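Pre-opening check for craft and decor stalls, with comments
Trellemska Makers Hall, indoor floor

Please go through this list before the doors open at 10 in the morning. I wrote it first for my own stall and then the hall asked to use it for everyone, so some comments are from my own experience with painted boxes and wreaths. Write OK, FIX or N/A beside each point and leave the sheet at the front desk.

1. Table and legs
[ ] All legs locked. Push the table from the short side, not only from the long side.
[ ] No load on the folding joint in the middle.
[ ] Tablecloth ends at least 2 inches above the floor.
Comment: In January I marked FIX on seven tables, and every time it was the cloth. People like it long because it hides the boxes. But customers step on it and then everything comes down together. Pin it up or fold it under.

2. Shelves and risers
[ ] Top shelf not higher than 60 inches from the floor.
[ ] Heavy pieces on the bottom, light pieces on top.
[ ] Crates used as risers are screwed or clamped, not only stacked.
Comment: The Garnevora folding shelf is used by many sellers here. It is a good shelf, but the back bar must click two times, once on each side. If you hear only one click, open it and begin again.

3. Small stands and hanging displays
[ ] Base is flat on the table and does not rock.
[ ] Items hang on both sides, so the weight is shared.
[ ] No hook or peg points to the aisle at the height of a child's face.
Comment: Sellers of ornaments and keychains use all kinds of stands from the kitchen department, and I have nothing against it. Only check it loaded, because an empty stand always looks safe.

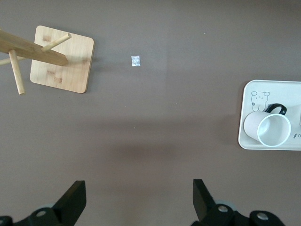

4. Glass, ceramic and candles
[ ] Breakable pieces stay one hand width from the table edge.
[ ] No lit candles. Battery candles are allowed.
[ ] Broken pieces go in the metal bin by the side door, never in the paper bin.
Comment: I was asked again about wax melts with an electric warmer. The answer is no, also for demonstration. You can let people smell the melt cold, it is strong enough.

5. Lights and cords
[ ] Fairy lights have a label from the maker and no tape repairs.
[ ] One power strip for each stall, not plugged into another strip.
[ ] Cords go behind the table or under a rubber cover.
Comment: Rubber covers are in the Calloway room, 16 pieces in total. Please bring them back the same evening. Last season we ended with fewer than we started and the stalls at the far wall had none.

6. Paint, glue and sprays
[ ] No spraying inside the building, also not "only a little".
[ ] Open jars stand in a tray.
[ ] Painted pieces are fully dry before they go on the table.
Comment: Chalk paint feels dry long before it is ready for hands. I lost a nice set of picture frames this way, all with fingerprints – and one customer had blue on her coat. For the Ercombe varnish I wait a full night, in winter two.

7. Walls and aisle
[ ] Nothing nailed or stapled to the hall walls.
[ ] Banner does not cover the exit sign from any direction.
[ ] Chair and stock boxes are inside your own tape lines.
Comment: Stand at the exit door and look back at your stall. From behind the table you will not notice that the banner is too high.

Result
[ ] Everything OK
[ ] Fixed before opening (write the point number)
[ ] Not fixed, front desk informed

If a point is not clear, ask before you write OK. Stalls with an open FIX on point 2 or point 5 can not open until it is repaired – the other points can be finished in the first hour.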